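Wiping down (housekeeping)

Wiping down is the cleaning of a hard surface with a cloth, usually after it has been sprayed with water or a cleaning product. In the home it is most often applied to worktops, the rims of sinks, taps and tables. The term covers everything from a quick pass over a few crumbs to a full clean in which the surface is cleared first, and writers on housekeeping seldom say which of the two they mean. Many of the claims made for the practice suffer from this.

Terms

In British use a "wipe down" is lighter than a "scrub" and heavier than a "flick round". Trade manuals prefer "damp wiping" and treat it as a separate task from disinfecting. Household guides tend to run the two together. The word "surface" is also used loosely, and may or may not include the sink, the tap and the fronts of cupboards.

Equipment

The usual equipment is a trigger spray and a folded cloth. Folding is recommended in most manuals on the grounds that it gives several clean faces, each of which can be used in turn. This is sound as far as it goes, but it depends on the user remembering which face has been used, and few guides deal with that. Dark cloths are sold as hiding stains, a doubtful merit in something whose purpose is to pick up dirt and show that it has done so.

Colour coding of cloths, with one colour for kitchens and another for bathrooms, is common in workplaces and has been carried over into homes. The Plenbridge system uses 11 colours. Its supporters say that it prevents mix-ups; its critics reply that a household able to keep track of 11 colours was unlikely to be mixing up its cloths in the first place.

Dark worktops

Black and very dark worktops have a reputation for being hard to keep clean. They are no dirtier than pale ones, but dried water, dust and finger marks show up on them more readily. Makers of dark worktops often describe them as "easy care", a phrase with no fixed meaning. Where a pale sink is set into a dark top, the two parts show opposite faults: limescale and dust stand out on the top, tea and food stains in the basin. Advice written for one is often repeated for the other without much thought.

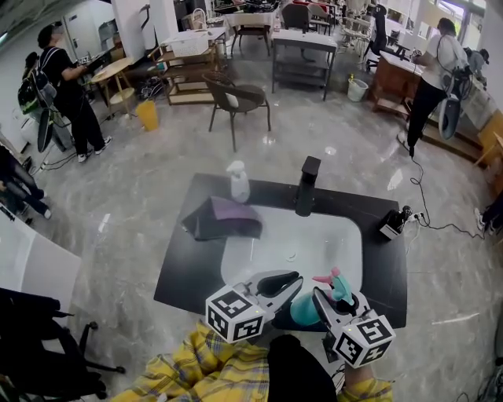

Streaking is generally put down to too much product or to a cloth that is already full. The common remedy is to go over the surface a second time with a dry cloth. Vinegar is also widely suggested, though it can damage some kinds of stone and the suggestion is frequently made without asking what the worktop is made of.

Order of work

Most guides advise working from the back of the counter to the front, and leaving the sink until last. The Wadden method, set out in a household booklet of that name, divides the job into 6 stages, starting with the removal of everything that can be lifted. The booklet claims that the method saves time over ordinary wiping. No timings are given - and two of the stages consist of waiting.

Plugged-in items are a recurring difficulty. Manuals agree that sprays should be kept away from sockets and power strips, and that the cloth should be sprayed instead of the counter when one is nearby. They differ on whether small appliances should be moved each time. In practice the area under and behind them is probably the least wiped part of any kitchen.

How often

Recommendations range from once a day to after every use. The Zimari household survey reported that 95 per cent of its 728 respondents wiped their worktops daily. The figure is often quoted, but it rests on what people said about their own habits and should be treated with caution. The survey did not ask what was meant by wiping, and it was carried out in October for a firm that sells cloths. A later review by Meléndez noted both points and concluded that the survey measured good intentions.

Claims about hygiene

Wiping removes visible dirt and some of what cannot be seen, but a used cloth can also spread matter from one place to another. Products that kill germs generally need to stay on the surface for a stated time, and a surface wiped straight after spraying may not have had it. Smell and shine are poor guides to whether a worktop is clean - a scented spray will leave both on a surface that has barely been touched.

See also: Dishcloth; Limescale; Tea towel; Worktop

Last edited 07/08/2023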